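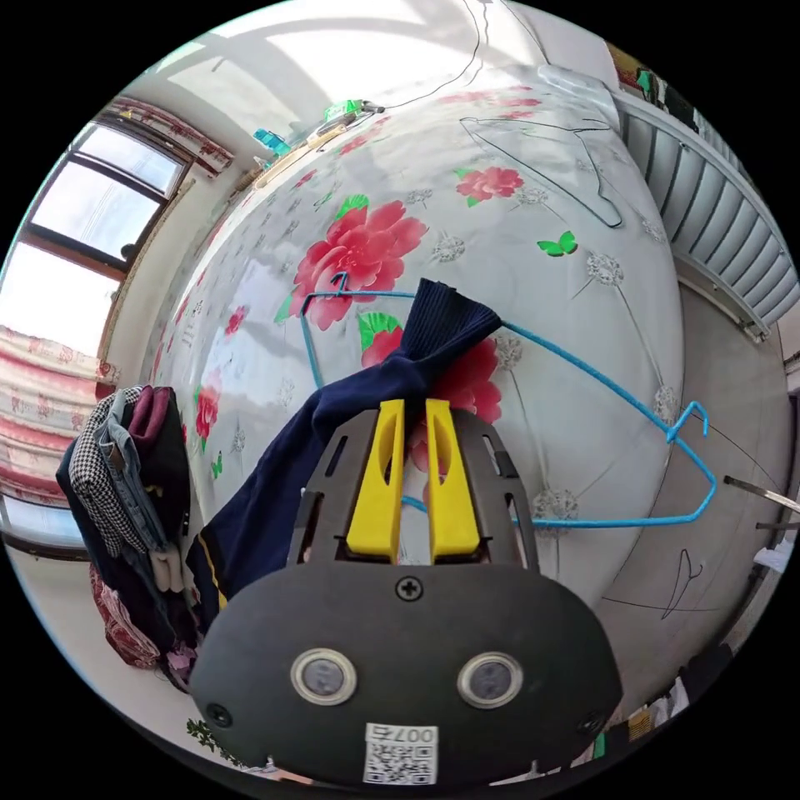

4. Hanging Dark Garments from the Bed

Use this section with the Fendulent closet set once the rail is up (Section 2). The bed serves as the work surface. Spread a sheet over it first and keep the sheet on until the last hanger is on the rail.

4.1 Lay a wire hanger flat on the bed with its hook pointing away from the clothes pile.

4.2 Take one garment by its upper end. Pull out any bunching before you go further.

4.3 Feed the hanger through the fold. For trousers, bring the legs over the lower bar until both sides hang level. For long-sleeved tops, go in from the hem so the neckline does not stretch.

4.4 Check the seams. A stripe or piping should run straight down.

Caution: Wire hangers bend at the corners. Straighten a bent corner by hand before loading it. Do not hang more than 2 garments on one wire hanger.

Note: Replacement hangers are sold in packs of 18 under part number 333.

4.5 Place finished hangers at the foot of the bed, all hooks facing the same way. Leave unsorted clothing along one side, clear of pillows and cushions.

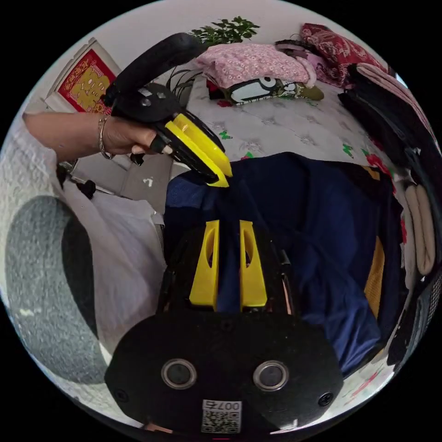

Guerra wrote in to say that navy and black pieces are easier to tell apart if they are sorted by a window in the morning, and that knits should be folded and kept off the rail altogether.

4.6 Move the hangers to the rail, heaviest garments first, starting at the bracket end.

4.7 Fold the sheet inward to catch lint and shake it out outdoors.

Go to Section 5, Drawers and Shelves.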